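How to get sticky label gunk off plastic bins

Bought a stack of used bins from the Zamlow closeout place, every one with a label on it. Some had three, one on top of the other. Took me most of an evening, so here's the short version.

What you need
Dish soap
Cooking oil, any kind
Baking soda
Old gift card or plastic scraper
Hair dryer
Couple of rags

Step 1. Heat the label. Dryer on medium, keep it moving, 8 seconds or so and then try a corner. If it won't lift, go again. Don't park it in one spot – thin plastic will warp.

Step 2. Peel slow. Pull low and flat, not straight up. Paper labels tear anyway, fine, keep going.

Step 3. Oil and baking soda, equal parts, mix to a paste. Smear it on whatever glue is left. Walk away for 20 minutes. Longer for the old yellow glue.

Step 4. Scrape with the gift card. No razor blades, no steel wool. Green scrub pads will haze shiny plastic too, learned that one already.

Step 5. Wash with hot water and lots of soap. Twice, becuase the oil hangs around and new labels won't stick to it.
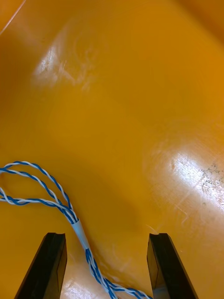 Glossy plastic shows every scuff once the light hits it.

Scratches won't wash out. A little plastic polish dulls the fine ones down, I use the Dikel stuff, but car polish is fine. Test a corner first.

What about nail polish remover? Skip it. Acetone melts some plastics and you find out too late. Rubbing alcohol is ok on most – small spot first, somewhere it wont show.

Marker on the plastic, same deal. Alcohol on a rag, short wipes, clean side of the rag every time or you just push the ink around.

New labels: let the bins dry overnight. Stick them on the short end so you can read them on a shelf. Painters tape and a marker works great and comes off clean next time.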